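Peria Playhouse
Backstage walk-through: checklist and comments
January, before the spring run of Sutanto

What a good building this is to inspect! I started at the loading door at 4 p.m. and came out through the lobby a good while later with dust on both knees and a much shorter list of problems than last season. OK means OK on the day. FIX means before first rehearsal. WATCH means look again at the dress.

LOADING DOOR AND DOCK

Door opens fully and stays open on its hook. OK
Comment: New hook, and it's a beauty. The old one let go if you leaned on the door.

Dock edge painted. FIX
Comment: The yellow has worn off on the left half, right where people step backward carrying flats. There is paint on the shelf over the sink, already opened, so use that first.

Ramp surface. OK

Exterior light over door. WATCH
Comment: Comes on, goes off, comes on again. Could be the bulb, could be the sensor. Try the bulb.

STAGE AND WINGS

Exit signs lit, both sides. OK

Path from stage left to the alley door clear. FIX
Comment: The Ekberg piano is parked in it again. I love that piano, but it has to live upstage of the pipe. Put its dolly brakes on and check both by pushing, hard, with your hip.

Glow tape on stair edges. FIX
Comment: Bottom two steps stage right have peeled. Wipe the steps with alcohol before the new tape goes on or it will be up again by tech week.

Trap cover flush and bolted. OK
Comment: Whoever planed the edge did lovely work. I ran a sock over it and nothing snagged.

Fly rail: locks, rope condition, line labels. OK, with one WATCH
Comment: Line 17 has some fuzz where it passes the lock. Nothing broken inside when I opened the lay, but check it every week until we can swap the rope.

Weights stacked below the lip of the loading rail. OK

Spot line for the lantern. FIX
Comment: Lantern is hung on its working line alone. It needs a safety cable, same as everything else that goes over a head. We have plenty in the gray bin.

ELECTRICAL

Panel door closes, 36 inches clear in front. FIX
Comment: Costume rack. Move it, please, and put a tape box on the floor so it doesn't wander back.

Dimmer room vents clear. OK
Comment: Cleanest I've ever seen it.

Extension cords: grounded, no splits, nothing daisy-chained. FIX
Comment: Pulled two cords and cut the ends off so they can't come back. The prop kitchen was running off a power strip plugged into another power strip. Ralness has offered to lend us a proper distribution box for the run and we should say yes today.

Work lights caged. OK

FIRE

Extinguishers: gauge in green, pin in, tag current. OK
Comment: All good, but the one by the prop shop sits behind a stack of chairs. Same extinguisher, same chairs as last year. I moved them.

Curtain flame treatment certificate on file. OK
Comment: It's in the blue binder. The new black legs have theirs stapled to the back page.

Posted occupancy matches seating plan. OK
Comment: Card says 132 and the plan agrees.

Prop shop solvents in metal cabinet, cabinet shut. WATCH
Comment: Shut when I got there, but the latch only catches if you lift the door a little.

Oily rags in lidded can. OK

DRESSING ROOMS

Mirror bulbs: all present, none touching fabric. FIX
Comment: A scarf was hanging over the end bulb in Room B. These get hot enough to scorch. I'd love to see us go to LEDs this year, and the price has come down to where it is a real possibility.

Outlets by sink trip when tested. OK
Comment: Both snapped off right away. Very satisfying button.

Irons and curling irons on a switched strip with a light. OK
Comment: Great idea, and it works! One glance from the hallway and you know.

Floor dry, mats flat. WATCH
Comment: The mat at the Room A shower curls at one corner. Flip it for now.

First aid box stocked. FIX
Comment: Out of burn gel and large bandages. Lots and lots of eye pads.

Makeup table: brushes washed, one sponge or puff per person, nothing shared near eyes or mouth. WATCH
Comment: So much better than it was. The cloths are freshly laundered and most kits have a name on them. Round ribbon-strap puffs, the Hanweimei ones included, need a name tag on the bag, and should go in the wash with mild soap and then air-dry completely before they're bagged. 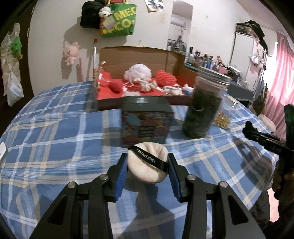

Mirko Amato: Agree on the puffs, but could we add loose powder to this item too? Two people dipping into one jar undoes all the washing. At my last theater we tapped a little into a paper cup for each actor at half hour and threw the cups out after curtain. It took hardly any time and we had far fewer eye infections going around by closing night.

Reply: Yes! Adding it. Paper cups go on the shopping list, and the item now reads "brushes washed, one sponge or puff per person, powder portioned into cups, nothing shared near eyes or mouth."

Mirko Amato: Thanks. Also, old mascara. There's a tube in the drawer in Room B that I think predates the carpet.

Reply: Found it. Gone.

FRONT OF HOUSE

Aisle lights. OK
Comment: All working, and the new low ones look terrific.

Seat bolts. FIX
Comment: Row F, both end seats rock. Half-inch socket.

Lobby doors push open from inside without a key. OK

Balcony rail firm along full length. OK
Comment: Leaned on every post.

STILL OPEN

Dock paint, glow tape, lantern safety cable, Ekberg piano, costume rack, distribution box from Ralness, Room B scarf and bulbs, burn gel and large bandages, paper cups, Row F.

Initial next to each one on the copy by the callboard when it's done, and bring the copy to first rehearsal.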